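Wandano Computer Reuse – Progress Report to the Bedoya Fund
May 16, 2019

Hello again from Britville! I know the last report ran long and then some, so I'm going to try to keep this one to the money, the machines and the things we still need to sort out. (No promises on the length.)

We've spent most of this period on the desktop towers. They all get opened up the same way now – flat on the slatted metal table, side panel off, insides facing up – and having one way of doing it has made more difference than anything else we changed.
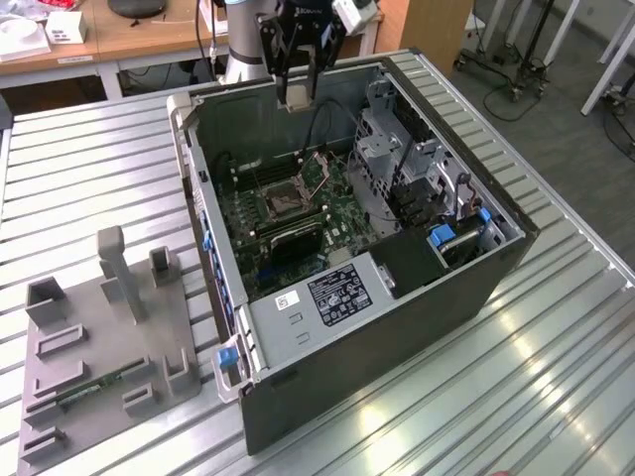
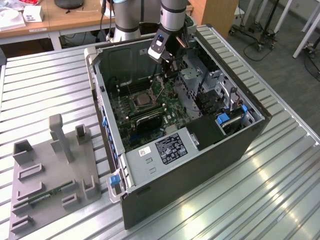
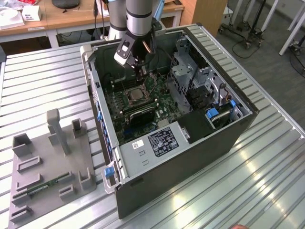

Where we are with the numbers

The grant agreement says 100 desktops checked, cleaned up and placed by the end of the grant. We have taken in 151 donated towers so far, which is lovely, and a bit of a squeeze on the shelves. The extra ones are a cushion, since plenty of donated machines end up as parts for other machines. I'd much rather have too many than go begging for a power supply with a school waiting on the phone.

I haven't put a placed figure in this report. The Randdale deliveries are still being signed for, and last time I gave you a number before the paperwork came back I had to correct it, which was embarrassing for me and annoying for you. It will be in the closing report, with the signed sheets attached.

How a tower gets worked on

You asked last time what "checked" means, and fair enough, I'd been throwing the word around. So, the long answer.

First the case goes down on its side and the panel comes off. We look before touching anything: cables that have come away, bulging capacitors, a fan connector left hanging, dust packed in somewhere it shouldn't be. Anything odd gets written on the job sheet.

Then the memory. The slots run in a row near the processor socket on the kind of case we see most, and they're easy to get at once the tower is lying down. Modules come out, the contacts get looked at, and they go back in one at a time with a test in between. It's slow! I timed a batch in April and was a little horrified. But memory faults are what came back to us most in the first round, so I'm not going to trim that step.

The processor socket we mostly leave alone. If a machine runs hot on the bench we take the cooler off, clean up the old paste and look at how the processor is sitting. The metal bracket that holds it down needs a firm hand and a steady one, and I'd like fewer people opening it, not more.

Expansion cards come out if they're blocking something or if the machine is going somewhere that doesn't need one. A card with a big heatsink on it can go to the parts shelf and do more good in another tower. We keep a list of what came out of what.

Power supplies we don't open, ever. We read the label, check that the output suits whatever is plugged into it, test it, and swap the whole unit if it fails. I've put that in bold capitals on the wall, because a new helper did ask.

Drives are the part your fund cares about most, I know. On a lot of these office towers the drive tabs and latches are blue plastic, so you can find what you're meant to pull without a manual, and I am grateful to whoever decided that. Every drive comes out of its cage and gets wiped on the separate wiping bench, and a drive that won't complete a wipe is destroyed. No machine goes out with the drive it came in with until the wipe record is stapled to the job sheet. We've had no exceptions to that this period.

Last job is the cables. They need to go back clear of the fans and not be pinched under the drive cage, and then the side goes on and the tower gets its final start-up test standing upright.

What we spent

The biggest line was replacement memory and solid-state drives. I bought them in two lots, and the second lot was cheaper, so if I'd been patient we'd have saved a little. Lesson learned.

Next was transport. Randdale is farther than I allowed for in the original budget and the van hire reflects it. I've moved money across from the printing line to cover it, as we agreed by email, and the total hasn't changed.

Then the small stuff – thermal paste, wipes, labels, screws (so many screws), anti-static bags and a decent magnetic tray. The receipts are all in the folder and the spreadsheet matches them. I checked it twice.

What went well

Putting the job sheet inside the case. I know that sounds tiny! We used to keep the sheets in a binder, and every time a tower moved, its sheet didn't. Now the sheet lives with the machine until final test, and only then goes in the binder. We've stopped repeating checks we'd already done.

Having similar models together has helped as well. One of the office donations was a big run of the same kind of tower, and after the first few you know where every latch is. It also means the spares fit, and we can train somebody on a single model before they meet the weird ones.

What didn't go so well

3 things, in order of how much they bothered me.

Storage. Stripped cases take up exactly as much room as working ones and we were too slow to send them off for metal recycling. There's a pickup booked now and I've asked for it to be a regular one.

Missing screws and side panels. Some donors had clearly been in there before us. A tower without its panel can't go to a school, full stop, so those have become parts machines even where the insides are fine. I've started asking about panels before we collect.

And the intake form. It asks for the make and model but has no space for what's missing, so people squeeze it into the margin and I can't read half of it. A new version is drafted and I'd welcome your comments – it's the last page of the attachments.

Coming up next

Finish the Randdale deliveries and get every sheet signed. Clear the scrap cases. Run two training sessions on memory and drives for the new helpers, using towers from the parts pile so there's no pressure if something snaps. Then start on the small pile of all-in-ones that I have been avoiding, because they're glued, and I don't like glue.

I'd also like to write up our steps as a short guide that other reuse groups could borrow. It wouldn't cost you anything extra. I'd just want to be sure you're happy for the fund's name to go on it.

Two questions for you

Could we carry any unspent parts money past the end of the grant? It won't be much, but memory for older boards turns up at odd times, and I'd like to be able to grab it when it does.

And would you prefer the wipe records as one big scan or as separate files? I can do either. The big scan is easier for me, so you can guess which one I'm hoping for.

Thank you, as ever, for backing this. Drop me a line if anything in the spreadsheet looks off, or if you'd like to come by the workshop and see a tower being done – there's usually one open on the table.

Project lead, Wandano Computer Reuse, Britville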